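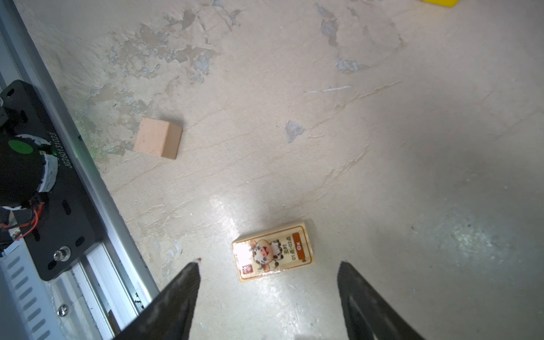

Worn floor, small wood block.

November, Wukov bench notes – hide glue

Batch 4, the Jano granules. Soaked overnight in cold water, warmed in the pot from 8:10. Skinned over twice, skimmed both times.

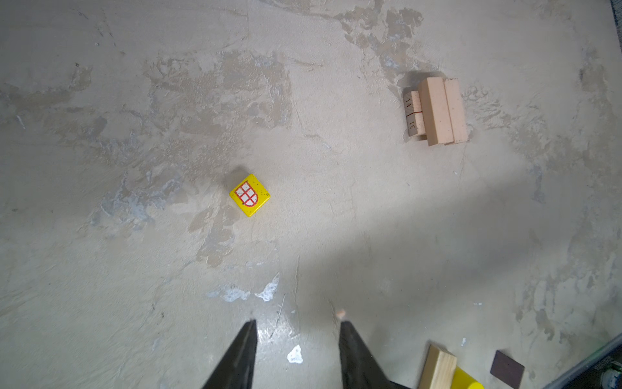
Open time
Spruce on spruce, rubbed joint, grabbed in 40 seconds. Too fast for the Eskildsen drawer fronts. Added a pinch of urea and tried again – better, still stringy at the brush.

Joint 203 let go along the glue line when I knocked it. Starved, I think. I had squeezed 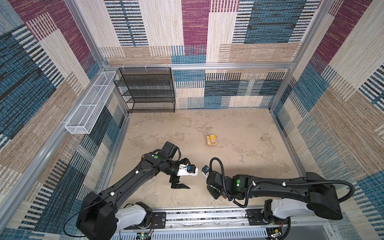

it too hard in the clamps. Redo with less pressure and warm both faces first.

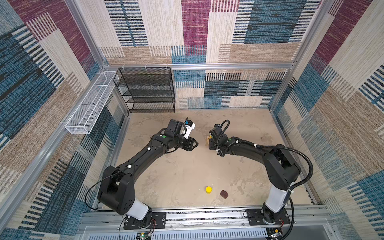

The Ploder glue goes in the pot next, same soak. Test joints need somewhere to cure flat with air on all sides. A black wire-mesh unit with four open tiers, like the one against the patchwork wall, would do for that. Leave them overnight before breaking any. Order 369 is still waiting on this.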